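Built-in microwave trips the breaker, but only some of the time

gallia_kitchen
Posted in Home Electrical
3 replies

We had a microwave built into a tall cabinet last May. It shares a 15 amp circuit with the counter outlets to the left of the sink. For the first few months there was no trouble. Now the breaker goes off two or three times a week, always while the microwave is running and never when it is idle. Sometimes the kettle is on as well, sometimes it isn't. The nameplate says 1,500 watts input. Is this a bad breaker, a bad microwave, or simply too much on one line? I would like to know before I pay someone to open the wall.

halon303
Reply marked helpful by the poster

Start with the arithmetic. 1,500 watts at 120 volts is 12.5 amps. A 15 amp breaker will carry that, but it leaves you 2.5 amps for everything else on the line. A kettle draws 10 to 12.5 amps by itself. Run both and you are far over the rating, and the breaker will open after anything from a few seconds to a couple of minutes, depending on how warm it already is. That would explain most of your trips.

The trips with the kettle off need more attention. Check these in order:

1. Find out what else is on the circuit. Switch the breaker off and go through the house with a plug-in lamp. People are often surprised by a freezer in the garage.
2. Note how long the microwave runs before the trip. An instant trip points to a short or a ground fault. A trip after several minutes points to load or heat.
3. Look at the type of breaker. If it has a test button it is a GFCI or AFCI, and it can open on leakage or arcing well below 15 amps.
4. Check the vent gaps against the installation sheet. Blocked vents make the unit overheat, which normally shuts off the microwave itself and leaves the breaker alone.

The usual cure is a dedicated 20 amp circuit in 12 gauge copper. Most manuals for built-in units ask for one anyway. Do not put a 20 amp breaker on the existing wire if it is 14 gauge. 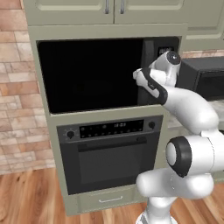

Built-in microwave in a tall cabinet, control strip to the right of the door.

Do not take the cover off the microwave. The capacitor can hold 3,000 volts or so after the plug is out.

shao_fandeden
Had the same thing. New breaker, fixed. Cost me 30 dollars.

halon303
Possible – breakers do wear, and one that has tripped many times may open early. I would still measure the current with a clamp meter before replacing it. If the reading is 12.5 amps and it trips with nothing else on, suspect the breaker or a loose terminal. If the reading is 17, a new breaker will do the same as the old one.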